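A morning at the Drenum paper bag factory

22 Jul 2026

My bus to Lekota left very early and I was the first visitor at the gate. The Drenum factory makes paper bags for bakeries and small shops, and it opens its doors to the public only in summer. In June the places were already full, so I was lucky that my name moved up on the waiting list. The visit is free, but you have to bring closed shoes and leave your rings at the reception.

We were divided into three groups. Mine began in the paper store, a very high hall which smells a little like wet wood. The rolls stand on their end, and they are taller than me. One roll of the usual brown paper has a length of 2000 meters. Our guide let us touch some samples on a board, from very thin paper for bread to a heavy one for bottles. With closed eyes I could tell the difference between the first and the last, but in the middle I was only guessing.

Then came the forming line, and for this we got ear protection. The paper runs from the roll, gets a line of glue along one side and becomes a long flat tube. The tube is cut, the bottom is folded and glued, and at the end the bags come out in a pile. The line makes 200 bags in one minute. I tried to follow one bag with my eyes from the beginning to the end and I lost it every time. It is more easy to look at the folding part, where a metal plate opens the bottom of the tube like an envelope.

The handles are made in another room. I always believed that the cord was some kind of string with a paper cover, but it is only paper, a narrow strip which is twisted very tight. The ends are glued between two small pieces of paper, and this patch is pressed inside the bag. A woman in my group asked why some shops have flat handles instead. The answer was the price. Flat handles need less paper and the machine for them is faster, but the twisted ones are more comfortable for the hand when the bag is heavy.

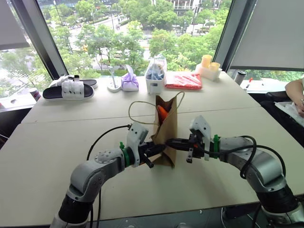
Flistent wrote to me after reading my first notes that the twisted handles are fine for the hand but bad for the rain, and that the glued patch was always the first thing to give up on the way home from the market. I had asked nearly the same question during the tour. Drenum uses a glue based on starch, and it does not like water. They have a stronger one for customers who ask for it, but it costs more and most of the bakeries do not want to pay the difference.

After the handles we saw the testing room, which was my favorite part. It is small, with a radio playing in the corner. A bag is filled with weights and hung on a hook, and the hook goes up and down until something breaks. They write down the number of lifts. The bag that we watched broke after 32, at the bottom and not at the handle, and the whole group made a sound like at a football match. A stronger bag was tested next, but we had to leave before it was finished, so I cannot tell the result.

The printing hall I found a little disappointing. The presses were stopped for cleaning and we could only look at the rubber plates on the wall. There was one for a shop called Nestside, with a bird on a branch, and the letters are of course in mirror writing. I would have liked to see how the colors go one over the other. If this is the part that interests you, ask at the reception in which days the presses are running.

At the end there was coffee and a plum cake in the canteen, and each visitor could take home a few bags with small printing errors. I took the ones where the blue is too far to the left.

Some practical things. The tour takes the whole morning and there is a lot of standing. The stairs to the handle room are steep, but there is an elevator if you ask for it. Photos are allowed everywhere except in the testing room. The last bus back to the station before lunch leaves from the other side of the road, and I missed it, so I walked along the canal.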